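Chapter 6
Surface Tension and the Behaviour of Liquids in Narrow Spaces

In this chapter you will learn:
why the surface of a liquid behaves as if it had a skin
why water rises in a narrow tube and mercury falls
how the width of a tube affects the height of the liquid inside it
how these ideas apply to soils, walls and plants

6.1 A damp wall in Sikwood

The old grain store at Sikwood stands on flat ground beside the river. Its walls are soft brick, laid straight on to the earth with no damp course. In March, when the water table is high, a dark band appears along the foot of every wall and climbs to around 50 centimetres above the floor. The river has never flooded the building, and the roof is sound. The water comes up from below, through the brick itself.

Water moving upwards seems to go against common sense. We expect liquids to run downhill and settle at the lowest point they can reach. Over large distances this is what they do. In very small spaces, such as the pores in a brick, other forces become important, and the weight of the liquid no longer decides everything.

6.2 Forces between molecules

The molecules in a liquid attract one another. This attraction is called cohesion. A molecule deep inside the liquid is pulled equally in all directions, so the pulls cancel out. A molecule at the surface has few neighbours above it, and the overall pull on it is inwards. The surface therefore tends to shrink to the smallest area it can, and small drops of water are nearly round for this reason.

Molecules in a liquid are also attracted to the solids they touch. This is called adhesion. Water clings strongly to clean glass and creeps a little way up the sides of its container, giving a curved surface known as a meniscus. Mercury has much stronger cohesion, clings weakly to glass, and curves the other way.

6.3 Rise in a tube
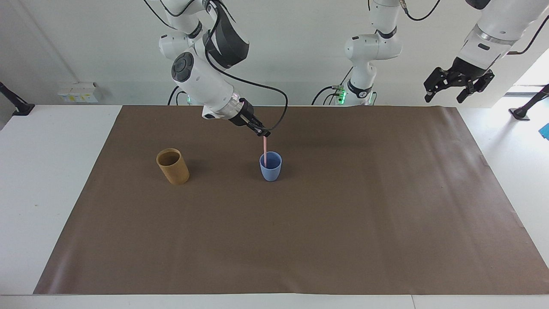 Capillary rise is the name given to the climb of a liquid inside a tube that it wets. The narrower the tube, the higher the liquid goes. If the inside width is halved, the height is doubled. A drinking straw held upright with its lower end in a cup, like the pale pink one over the light blue tumbler, is a wide tube by this measure, and in water the rise inside such a straw would be only a few millimetres. A glass tube as fine as a hair gives a far greater rise – many centimetres – and the pores in clay are finer still.

Gardeners and farmers rely on the same effect. The fields at Holetti have a fine silt soil, and water can reach the roots of a crop from well below the surface. At Wuisan the soil is coarse sand with wide gaps between the grains. Water there rises only a short way, and the fields must be watered from above through most of the summer.

Section 6.4 sets out the equation for capillary rise and uses it to work out the pore size in the Sikwood brick. You will need the table of surface tensions on page 40.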